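2023-06-14

I've been rewriting the segmenter at Siltidberg, the part of our tooling that takes a long demonstration and cuts it into steps. The task set is called Flivorcombe, and it's all tableware: a bowl, a saucer, a tray, a placemat. The old version cut whenever the gripper opened or closed. It was easy to write and it missed a lot. 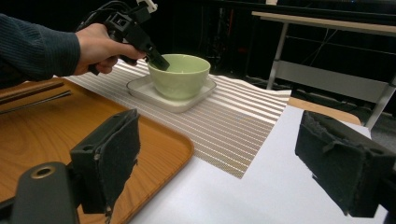 The main problem was pauses. People slow down near a rim, squeeze a little, let go, squeeze again, and the old code called each of those a step. One recording came out with 1141 segments. I now merge any two events less than 200 ms apart, then check the tip speed before keeping a cut. The same recording gives 204, still too many, but I can read through that in one sitting.
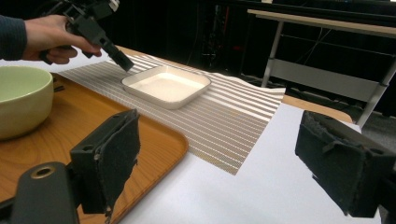
*3 min read*

Approach was the next thing to fix. A tip just over the corner of a dish could mean a grasp is coming, or only that the hand is passing by. I tried a plain distance threshold and it fired on both. Now the segmenter waits for the tip to settle and marks the start of the step afterwards, by walking back through the log. That makes it useless for live control – fine for us, as the planner only reads finished files.

Pale dishes on white paper are still hard for the perception side. The saucer mask leaks into the paper when the light is flat. I added an edge term and it helped with the outline, but thin things like a spoon handle or a chopstick drop out of the mask if I set it too high.

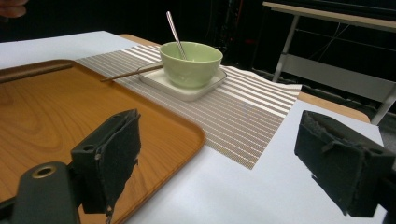
**Bethel Yilma**
Software engineer, perception and planning tools

The settings live in one config file now, and the viewer (Weltell) reloads when the file changes. I should have done that first. Next on the list is a proper test set with cuts marked by hand, which I'd like to have by September.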